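Against the surname project as we know it

Surname projects were the first form that group testing took, and for many years they were the only one. A man bearing a name would recruit others bearing it, collect 12 or 37 markers from each, and sort the results into coloured bands. The method suited the tests of the time. It suits the present tests badly, and I think most of these projects should be wound up or rebuilt as haplogroup projects with a name attached.

My own case is the Kopecký project, which I have helped to run for long enough to be partly responsible for its faults. It has 182 members with Y-STR results. The name comes from a word for a small hill, and it was taken up independently in many villages. There was never any reason to expect a single founder, and the results do not show one. The members fall into several major haplogroups, and within R1a alone there are lines whose common ancestor lived well before surnames were in use anywhere in Bohemia. Only eight members have taken a Big Y test or a comparable sequence from another company.

Those eight have told us more than the remainder put together. Two of them, placed in the same band for years on the strength of a 35/37 match, turned out to sit on branches that separated more than 3,000 years ago. The match was convergence. Their haplotype is close to the modal values for a very large clade, and a close match at 37 markers in such a clade carries little weight. A project organised by haplogroup would have seen this at once, as its administrator would have had hundreds of similar haplotypes to compare. A surname administrator sees only the men with the name, and among them two similar rows look like a family.

The fault lies in the sampling. A surname project selects on the one variable it claims to be investigating. If all the men in the table are called Kopecký, any cluster within it will be read as a Kopecký cluster. The neighbours on the tree who are called Erko or Burkorach, or who carry a patronymic, are absent from the table, and with them goes the evidence that the branch is older than the name.

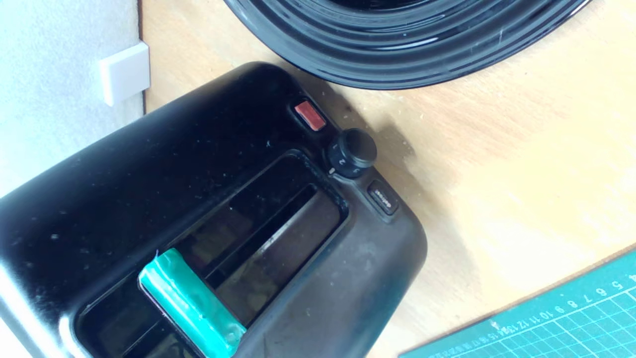

Qianru Feng objects that this gets the order of work wrong, and that without surname projects most of the men now on the tree would never have been tested at all. People join for the name, she points out, and very few would have paid for a kit in order to refine the position of an SNP. She also holds that a paper trail attached to a surname is the only thing that can put a firm date on a recent branch, and that haplogroup administrators are in the habit of discarding it.

I accept the first point as history. Recruitment by surname worked, and I would keep the name on the door for that purpose. It does not follow that the name should also govern the analysis. A member can be recruited as a Kopecký, sequenced, and then placed in a table arranged by terminal SNP alongside whoever else belongs there.

The second point is stronger. Age estimates for young branches are poor. With one private variant on one side and four on the other, the interval is so wide that it may cover both the Thirty Years' War and the grandfather. A baptismal entry settles the matter where a mutation count cannot. In our own records a line traced to a mill at Luvside (the member's spelling of a place we have yet to identify) was cited as such an anchor. The documents were good back to the emigrant and weak beyond him. Paper trails need the same scrutiny as SNP calls, including a note of which generations are documented and which are inferred. Most projects, mine included, print only the name of the earliest known ancestor and a year.

Jitendra Kanaujia made a related argument on our mailing list in May, concerning the cost of upgrades. His view was that a project should decline to group anybody below 111 markers. I would go further in one direction and less far in another. STR results of any length should be used to choose whom to sequence, and for little else. A man with 37 markers and an unusual value at a slow locus may be a better candidate than a man with 111 markers and nothing remarkable. Such values are easy to search for, and the search costs nothing.

The practical changes I would make are modest. Bands defined only by genetic distance should be removed from public results pages, or labelled as provisional. Each band that remains should name the SNP that defines it and the number of men tested positive, kept apart from those merely predicted. General funds should go first to a second sequence in any branch that has only one, as a single sample cannot define a branch. Members should be told, before they pay, that a result may move them away from men they have called cousins.

That last item will lose us some members. We have had two withdrawals already over the 35/37 pair, both from relatives of the men concerned. The kits remain with the company and the results have been removed from our page, and the band they occupied now has one row in it, at DYS393 = 13, awaiting a match.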